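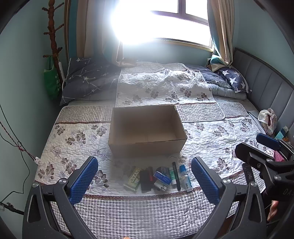
Diagnosing and Clearing a Partial Closure Fault on Hand-Held Gripper Tools

Akedum Field Support – Procedures

1. Purpose

This page sets out the procedure for operators who find that a hand-held gripper tool no longer closes fully on thin or light objects. It applies to the two-finger Grevine tool with blue textured pads, in both single and paired use. It covers the checks an operator may carry out on site, the conditions under which a tool must be withdrawn, and the treatment of recordings made while the fault was present.

The procedure was issued after a packing session in February in which a tool with a partial closure fault stayed in use for most of a morning. The task was to move small household items from a bedspread into an open cardboard box. Larger items were transferred normally. Slim items, in particular a pen and a soft tube, slipped from the fingers on repeated attempts. The operator responded by squeezing harder, and the linkage on one side was strained as a result. The operator also reported a pinched fingertip.

On review, 1,216 recorded grasps had to be examined by hand to establish which of them were affected.

2. Recognizing the fault

A partial closure fault should be suspected when any of the following is observed:

The pads meet at the tip but a gap remains nearer the joint, or the reverse.

A pen or similar object rotates between the pads when it is lifted.

One finger begins to move noticeably before the other.

The handle reaches the end of its travel and the opening value shown in the Baluyot recorder does not return to zero.

A single dropped item is not evidence of a fault. Soft packets and glossy tubes will sometimes slip from a tool in good order. Three drops of the same item, with the grip placed correctly each time, should be treated as a fault until the checks below have been completed.

3. Before starting

Stop the recording and save it. Do not discard the episode in progress, even if it appears useless.

Set the tool down on a firm, flat surface. Beds and sofas are acceptable places to record a task but are not acceptable places to service a tool. Small screws are easily lost in quilted fabric, and the tool may roll.

Disconnect the recorder cable at the tool end. If two tools are in use, put both down. The second operator hand must not remain on a handle while the first tool is being inspected.

You will need the 4 mm hex key from the kit, a dry lint-free cloth, the plastic feeler strip and a marker.

4. Inspection and correction

Step 1. Look at the pads. Open the fingers fully and examine the inner faces under good light. Lint, thread and cardboard dust collect in the texture and reduce grip. Wipe each pad from the joint toward the tip with the dry cloth. Do not use alcohol or household cleaner, both of which harden the rubber over time.

Step 2. Check that the pads are seated. Press each pad along its full length with a thumb. A pad that lifts at one end will produce a gap even when the linkage is sound. If a pad has lifted, do not glue it. Go to Section 5.

Step 3. Check the pivot screws. Hold the finger close to the round metal pivot screw and try to move it from side to side. A slight movement is normal. If the finger rocks, tighten the screw by an eighth of a turn and test again. Two such adjustments are permitted. A screw that is loose again after the second adjustment has a worn thread, and the tool must be withdrawn.

Step 4. Check the linkage arms. Close the handle slowly and watch the curved arms on both sides. They should travel together and come to rest together. If one arm lags, look for thread or packaging tape caught behind it and remove it with the fingers open. Keep fingertips clear of the linkage whenever the handle is moving – this is where the February injury occurred.

Step 5. Test closure. Place the feeler strip between the pads and close the handle with normal pressure. The strip should be held evenly at the tip, the middle and the joint end. Repeat at all three positions.

Step 6. Reconnect and zero. Reconnect the cable, close the fingers fully, and select Zero Opening in the Baluyot recorder. Open and close the tool 15 times. If the value returns to zero on every closure, the tool may go back into use.

5. Withdrawing a tool

A tool must be withdrawn if a pad has lifted, a pivot screw will not hold, a linkage arm is bent or cracked, or the zero test fails. Mark the handle with an X, place the tool in the gray return bag and record the serial number on the session sheet. A withdrawn tool is not to be used for "easy" objects while a replacement is awaited.

Tools that have reached 4,000 closures since their last service are due for return whether or not a fault is present. The recorder displays the count on its start page.

Operators working with paired tools should note that the left and right units are calibrated together at the Drerkau workshop. If one is withdrawn, both are returned.

6. Recordings made while the fault was present

Find the last episode in which a slim object was grasped and lifted without slipping. Every episode after that point is to be tagged "closure suspect" before upload. Operators should not attempt to decide which of these episodes remain usable. That decision is made in review, where the opening values can be compared with the video.

Do not repeat the task with the objects rearranged in order to replace the lost episodes on the same day, unless the session lead has agreed to it. Replacement episodes carry a new session number.

7. Reporting an injury

Any pinch, cut or bruise caused by the tool is to be reported before the end of the session, including those that need no treatment. Enter the time, the hand affected and the position of the handle at that moment. The tool concerned is withdrawn under Section 5 until the report has been read and acknowledged.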